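Visit Report: Refreshment Service Open Day, Macaraeg Hall

The Office of Visitor Services attended the open day held by Grevus at Macaraeg Hall on Sep 12, 2021. Grevus supplies light meals and refreshments to libraries, training centers and public offices across the county, and the visit was arranged so that our staff could look closely at how its self-service tables are set out before the renewal of our own contract in November. The program consisted of a welcome address, a tour of the storeroom and packing area, and a period in the service room.

The welcome address was given in the lower hall. Our hosts explained that the company began as a bakery counter and moved into office refreshments when several of its customers asked for a single supplier. It now delivers 3,705 meals and snack portions in a usual week. Orders are placed by noon and go out the next morning. Sites that receive fewer than 30 portions a day are grouped on a shared route, a matter of direct interest to us, as two of our smaller reading rooms fall below that number.

The storeroom is on the ground floor, next to the loading door. Dry goods are kept on the left as one enters and drinks on the right, with the oldest stock at the front of each bay. Labels are written by hand and list the product, the delivery date and the shelf. The Buvo label system used by the company's main depot has not yet been brought to this site. We were told that the change is planned, but no schedule was given.

From the storeroom the party moved upstairs to the service room, where the layout of a refreshment table was the main subject. The company's guidance is that each kind of item should have its own holder, and that visitors should be able to tell at a glance where one kind ends and the next begins. Packaged snacks, bottled drinks and fresh items are therefore kept apart, and the height of the display is used as well as its width.

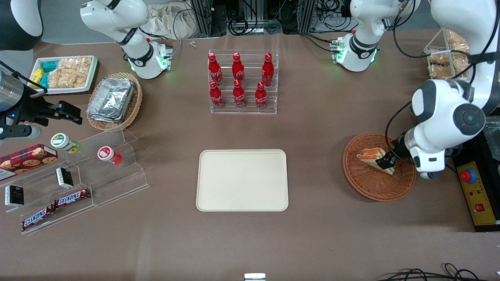 Trinidad Dimaculangan
Coordinator, Office of Visitor Services

The tiered stands made a favorable impression. Clear acrylic lets the printing on a package be read from the front, and a stepped shelf keeps the goods at the back in view. A red box of chocolate-chip cookies on the upper tier of the large stand showed this well. Bottles of Coca-Cola were placed on a smaller rack of the same clear material, in a back row and a front row. At present our own bottles stand directly on the table, where the front row hides the others.

Wicker baskets are used alongside the acrylic. The round one, in a reddish brown, held a triangular sandwich with a golden crust, and an oval one held stacked foil containers. The baskets soften the look of the table and are light to carry. Several members of our party asked about cleaning. The company's practice is to line any basket used for unwrapped food and to replace the liner at every refill. We would wish to see this written into the service terms.

Snacks in small packets were presented in a white rectangular tray, with the wrapped packets to one side and clear bags of pale crackers or crisps to the other. A beige tray with rounded corners and a raised rim lay empty in the center of the table. Our reading rooms have no such tray at present, and visitors tend to carry items to their seats by hand. The Office will ask for trays to be quoted as a separate line.

Questions followed the tour. On dietary information, Grevus confirmed that a printed card can be supplied for each fresh item. On returns, unopened packaged goods may be sent back within 12 days of delivery. The deposit on each display stand is 99 dollars, refundable when the stand comes back undamaged. A competing range from Flireo was mentioned by one attendee, and the Office has since asked that firm for its price list.

The tour closed with coffee in the lower hall. The Office thanks the staff at Macaraeg Hall for their time and for the printed materials, copies of which are held at the front desk. Site supervisors who wish to propose changes to their refreshment tables should send a short note with the table measurements before the November contract meeting.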